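How to Store Lemons, Peppers and Other Fresh Produce So It Lasts
Posted 2022-01-02 by Hyun-seo Seok

Most produce goes bad early from being kept in the wrong spot or packed too tightly. The steps below cover citrus and bell peppers, which many people buy every week. You need a refrigerator with a crisper drawer, a few bags that close, and a clean dish towel.

Step 1. Sort before you put anything away
Take everything out of the store bags as soon as you get home. Check each piece for soft spots, cuts and mold. One moldy lemon will spread to the ones touching it, so throw it out and wipe down the others. Set aside anything bruised and use it that night.

Don't wash yet. Water left on the skin, especially near the stem, speeds up rot.

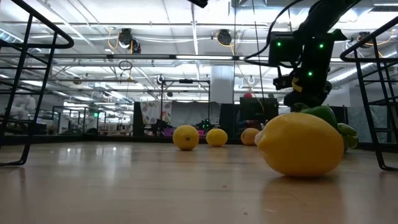 Can lemons stay out on the counter?
For up to a week, if the kitchen is cool. After that the peel hardens and the inside dries out. If you plan to keep them longer, put them in the refrigerator on the first day.

Step 2. Bag the citrus
Put whole lemons in a bag that closes, press out the air and seal it. Kept this way in the crisper, they hold up for 4 weeks. Oranges can go in a bag of their own, left open a little. Write the date on the bag with a marker.

Limes follow the same rule as lemons but turn brown sooner. Brown patches on a lime don't matter if it is still firm.

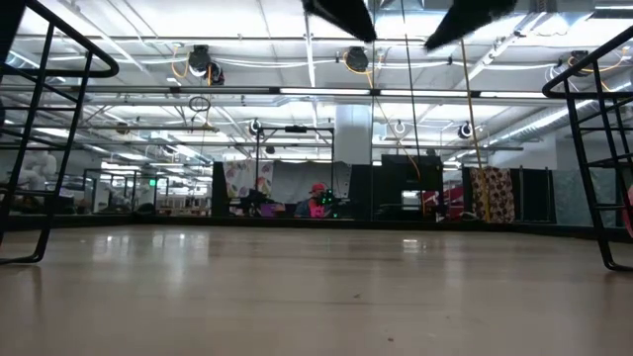

Step 3. Keep peppers dry
Bell peppers need a dry place more than a sealed one. Line the drawer with the dish towel and lay the peppers on top in a single layer. Green ones last longer than red, orange or yellow ones, so eat the ripe colors first. Change the towel when it feels damp.

A cut pepper is different. Remove the seeds, wrap the pieces in a paper towel and keep them in a closed container. Use them within four days.

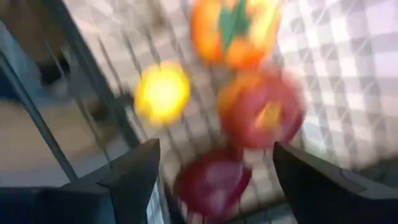 Step 4. Set the drawer
If your drawer has a humidity slider, set it to low for citrus and to high for peppers and leafy greens. With only one drawer, use high and keep the lemons sealed in their bag. Apples and bananas should stay out of it - they give off a gas that ages everything else.

Step 5. Freeze what you can't use
Squeeze extra lemons into an ice cube tray. Once frozen, move the cubes to a freezer bag. Grate the peel first and freeze it separately.

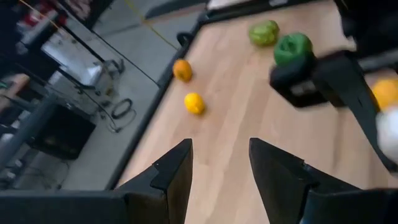 Slice peppers into strips and freeze them flat on a baking sheet before bagging, or they will stick together in one block. They come out soft, so save them for soups and stir-fries.

Thanks to Deok-su Ji in Beltmont for the tip on changing the towel.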